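Search the guide Go

Daltero Track Timer Guide
Section 6: Setting up for a distance race
Updated 27 Sep 2025

Distance races are where the Daltero really gets to shine, and setting up for one is a lot of fun once you've done it (your first go will be slower, and that's fine!). These steps cover any race from 1,000 to 3,000 meters on a standard outdoor track. For the 200 and other sprints, use Section 4.

Before you start, have the console, both finish line sensors, the lap display and your printed start list with you at the line.

1. Set the console on a level table on the infield side, where the operator can see the whole finish line.

2. Stand one sensor on each side of the track, in line with the edge of the finish line nearest the runners. Turn each one until its green light stays on.

CAUTION: Keep tripod legs out of lane 1. Distance runners hug the inside, and they will find anything you leave there.

3. Plug in the lap display and press LAPS. Choose the race distance and the console fills in the lap count by itself, including the part lap at the start. What a time saver!

4. Load your start list. If you use Skoster meet software, pick IMPORT and the names come straight across, bib numbers and all. Otherwise type them in from the sheet.
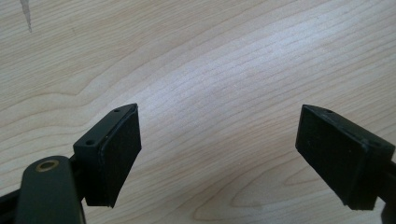

5. Run a test start with the gun sensor before the runners are called. Clap once next to it and watch for the clock to roll. While you're at the table, look at where the light falls: glare from overhead can wash a pale wooden top out to nearly white in the middle, and a white start list laid on that patch is hard on the eyes. Slide the sheet toward a corner and you'll read bib numbers much faster when the pack comes by.

6. Press ARM. The console beeps twice and the display shows the laps to go.

NOTE: Once armed, the console ignores the finish sensors until the gun sensor fires, so officials can cross the line freely.

When the leaders start lapping people, switch to BIB mode. Tap each number as the runner crosses and the console keeps every lap in order, even for the athlete way out back having the race of their life. Missed one? Hold UNDO, enter the bib, and press OK. The time is already stored and only needs a name put to it.

CAUTION: Do not press CLEAR until the last runner has finished. CLEAR ends the race for everybody on the list.

We tried the new BIB screen at the Bernimora open meet in March and loved how quickly the results came up. If yours looks different, install the latest console update from Section 2.

Shares 6 | Comments 0

Related sections
Section 4: Sprints and hurdles
Section 5: Relay exchanges
Section 7: Printing and posting results
Using the Dimitrov wind gauge with your console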